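4. Comparing two hand-held grippers before recording

Use this section when you have fitted new fingers or a new camera to the Namach hand grippers and want to compare the left one with the right one. Read section 3 (charging and cables) first. You need a free table and a clear floor on which you can walk.

Stand in front of the table and hold both grippers before you, with the tips pointing forward. The marker cube sits behind the tip and must stay free of sleeves and straps.

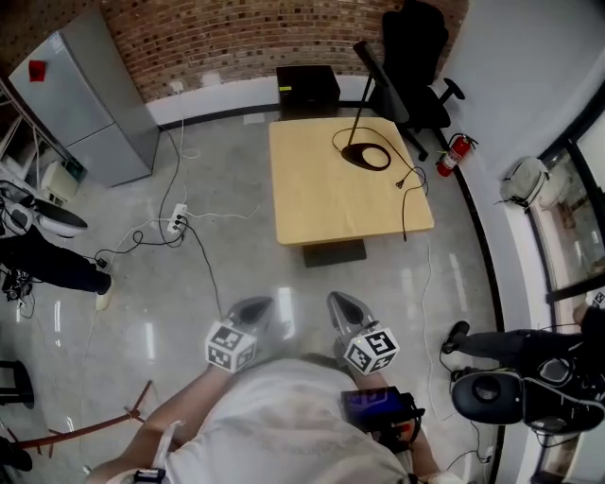
SET-UP AND TRACKING CHECK

1. Start the Drostis controller and wait until both grippers are shown in the list.

2. Lead the cables to the side. Leave enough length that you can reach the far edge of the table without pulling.

CAUTION: Cables on a smooth floor are easy to step on. Look down before you walk with the grippers in your hands.

3. Hold both grippers still for 30 seconds. The tracking value must remain over 70 for each of them. If one value is lower, clean the marker cube with a dry cloth and repeat.

4. Turn each wrist slowly to the left and to the right. Do not cover the cube with your other hand.

Note: Strong reflections from ceiling lights can disturb the tracking. Change your place a little and measure again before you change any setting.

FINGER AND CAMERA CHECK

5. Open the camera view of the first gripper. Both fingers must be seen completely, from the base to the tip, and the mesh pads must face each other.

6. Close the fingers slowly. The tips should meet at the same moment. Do this 3 times and write down the result.

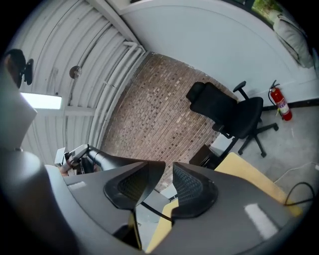 Fig. 4-2. Camera view with the fingers apart.

7. Repeat steps 5 and 6 with the second gripper. Use the same lens setting, otherwise the two views cannot be compared.

Note: The wide lens bends straight lines near the border. It is not an error and does not need correction at this stage.

8. Save both results under one name. If the Drostis controller shows message 212, the second file is missing and you must repeat step 7.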